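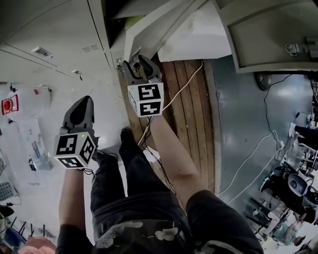
Brandes floor paint, gray-blue gloss: review

Two coats on the workshop floor, right up to the brown planks. The white tile on the other side I left alone. It levels well and sweeps clean, but the gloss shows dust, and I wouldn't drag cables over it the first week – mine left faint lines. One can did over 50 square feet. Black shoes haven't marked it so far. I'd buy it again, in matte.

Anderson Paiva

Last updated: May 23, 2023
2 comments | 74 shares
Contact | Back to top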